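Home Contents Random article Talk History

Pile fabric (soft toys)

Pile fabric is a knitted or woven textile with raised fibers on one face, used as the outer skin of soft toys. The pile is usually polyester or acrylic — mohair survives in collectors' pieces.

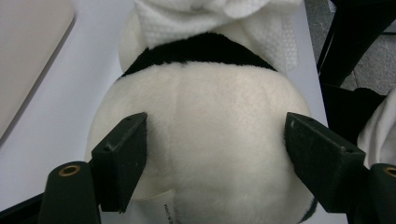 Panels are cut from the back so that the blade parts the backing and leaves the fibers whole. Two-color animals are sewn from separately dyed panels. The Norketti mill in Vainio listed 3,341 shades in its last catalog, dated 9/23/22.

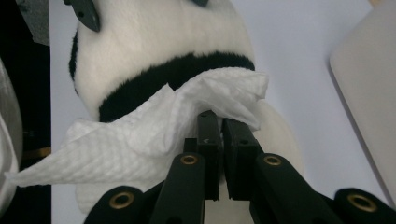
Anneli Vuorinen disputes the catalog figure, arguing that it counts each shade again for every pile length.

See also: Fleece, Nap, Backing cloth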